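The case against the empty room

Every few years somebody decides the rest of us own too much. This time it is a storage chain called Plonus, whose new store in Cikov sells boxes to people who have been told to get rid of what they would put in them.

I went in October and came out with nothing, though I was tempted by a basket. Orange is having a moment, apparently.
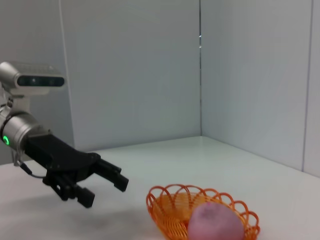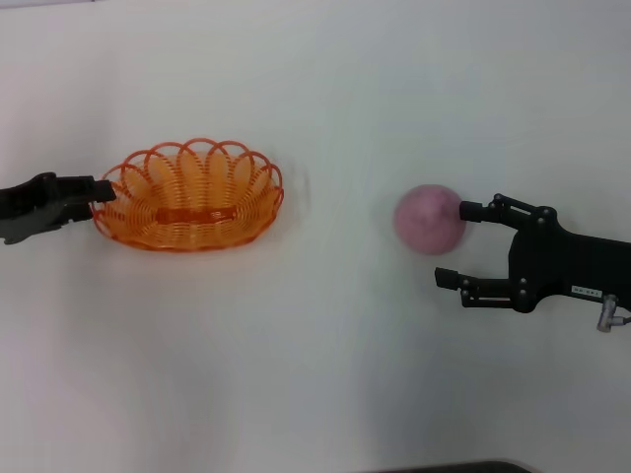
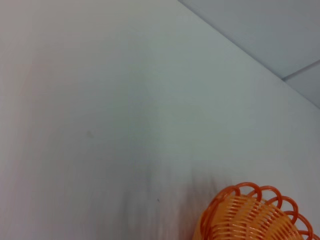 An orange basket and pale walls, the colors of the season.

The pitch is simple. Clear the surfaces, paint the walls a shade of white with a long name, and you will sleep better, spend less and stop fighting with your family. I would like to see the proof. The leaflet I was handed listed 17 benefits of a tidy home and did not give a source for any of them.

I have tried it. For two months I kept a bare kitchen counter. The toaster lived in a cupboard and came out every morning, shedding crumbs along the way, and by the end I had a clean counter and a filthy cupboard. I suspect a lot of tidy homes work like this - the mess has been moved behind a door.

Then there is the money. Throwing things out is easy if you can afford to buy them again. My neighbors in Padura keep jars, string, bent nails and the legs of old chairs, and when my gate broke last winter one of them fixed it in an afternoon out of a coffee can. A locksmith had quoted me 200 for the same job.

The defenders say it is about choosing what matters. Fine, but they always seem to choose the same things. I looked at seven apartments for rent in the Pascu building and could not have told you which was which an hour later. Same lamp, same gray rug, same single branch in a vase. If those tenants had been set free to express themselves, they were keeping quiet about it.

I have no quarrel with anyone who likes a bare table. My sister does, and she is perfectly happy. What I doubt is the promise attached to it, and the price tag attached to the promise. The toaster is back on the counter and it is staying there.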